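Plunora Kids Home Nature Materials Space Quizzes
Search this site Enter a word

What Is Wood Grain?

A tree trunk grows by adding a thin layer under its bark. In many places, it adds one layer each year. 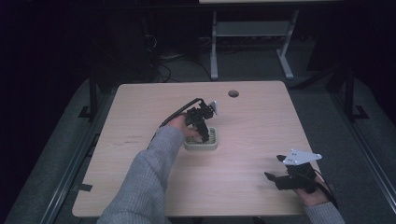 Wood that forms early in the growing season is often paler. Wood that forms later is often darker. Grain lines come from this difference.
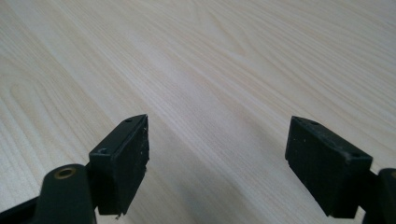 Why do the lines change shape?

The angle of the cut matters. A cut across the trunk shows rings. A cut along it can show long stripes or arches.

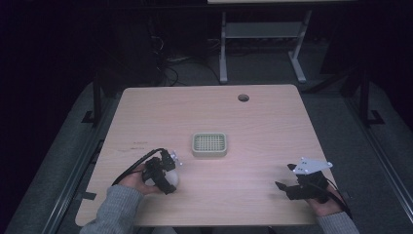 A table with a pale, fine-grained top.

Contact © Plunora Back to top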